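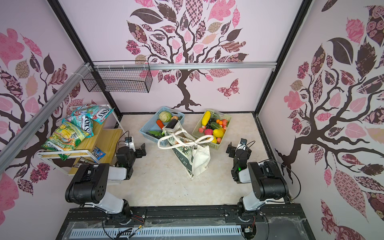

Papel pintado

El papel pintado es un revestimiento decorativo para paredes interiores que se vende en rollos y se fija con cola. Puede ser liso, con motivos repetidos o de tipo mural, en el que un solo dibujo, a menudo un árbol o un paisaje, ocupa toda la pared.

Historia

En Europa se difundió como alternativa barata al tapiz. Las primeras hojas se estampaban con planchas de madera; la impresión con cilindros llegó más tarde. La manufactura Clavel, de Brevmont, reunió 86 planchas y un catálogo de 733 diseños, en su mayoría florales.

Colocación

La pared debe estar seca y lijada. Las tiras se cortan con un margen de 60 mm y se alisan desde el centro hacia los bordes.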